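4. Setting up trade alerts in the Pleltadetti league manager

Alerts tell you when a player on your roster is named in a trade, waiver or buyout report. Most of what comes in during a season is rumor, so set the filter tight before you let it buzz your phone.

1. Sign in and open League, then Alerts. If Alerts is grayed out, your commissioner has switched them off.

2. Pick your sources. The default is all 70 feeds. We don't recommend it. Many of them copy one another, and one guess can reach you 11 times before lunch.

3. Set Minimum Reports to 2 or higher. Two feeds quoting the same unnamed source still count as two, whatever the feed owners claim.

4. Choose Confirmed Only if you want team announcements and nothing else. Expect these later than the gossip.

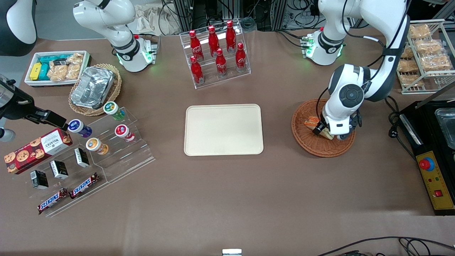

Figure 4-1. Robot arm lifting a wrapped snack from a wicker basket.

5. Turn on Lineup Hold. This stops the app from benching a player on the strength of a report. It is off by default, and we would change that if it were up to us.

6. Press Send Test. A message should arrive within a minute. If you get error 242, sign out, sign back in and repeat step 6.

CAUTION: Auto-Drop acts on reports as well as confirmed moves. A dropped player goes straight to waivers, and your commissioner may refuse to undo it.

Note: The Trust Score beside each report comes from Lirnia. It measures how often a feed is quoted, which says little about how often it is right. Leagues moved over from Venstead will see no score until October.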